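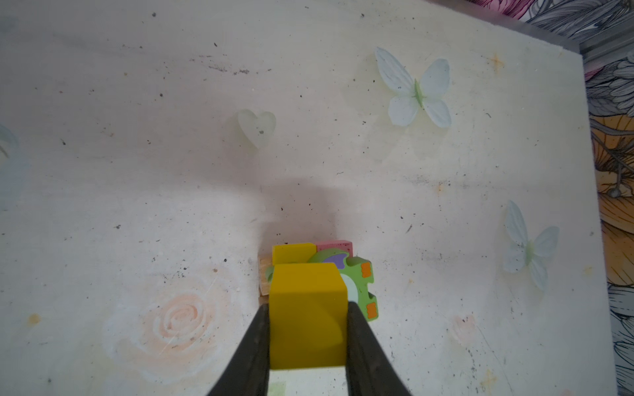
**Toy blocks** are small solid pieces, most often cubes, made to be stacked by a child and knocked over by the same child shortly afterward. They are among the oldest toys still sold in much the same shape, and among the few that need no instructions, though many boxes include some.

## Materials

Wood is the traditional choice and remains the loudest on a hard floor. Foam came later and was welcomed by downstairs neighbors. Plastic blocks are easy to wash, a quality parents value more than children do.

## Sizes and sets

A good set is built around one basic unit, with the longer pieces cut to twice or four times its length. Cheap sets ignore this, and their towers lean. The Hitent nursery set of 60 pieces kept strictly to the rule and was praised for it, mostly by adults. Its rival, the Mastov Grand Box, held 360 pieces and weighed more than the children it was meant for. It was dropped after 8 years.

## Color

Early blocks were left plain or stamped with letters, in the hope that spelling might rub off. Bright paint took over once makers noticed who was pointing at the shelf. Yellow and red sell well. Brown does not, and is usually described in catalogs as "natural."

## Collecting

Old sets turn up at house sales, nearly always one arch short. The toy museum in Sunska keeps over 2,000 loose blocks, sorted by maker where the maker is known and by shape where it is not. The second group is much larger.

## See also

- Construction toy
- Jigsaw puzzle
- Stacking rings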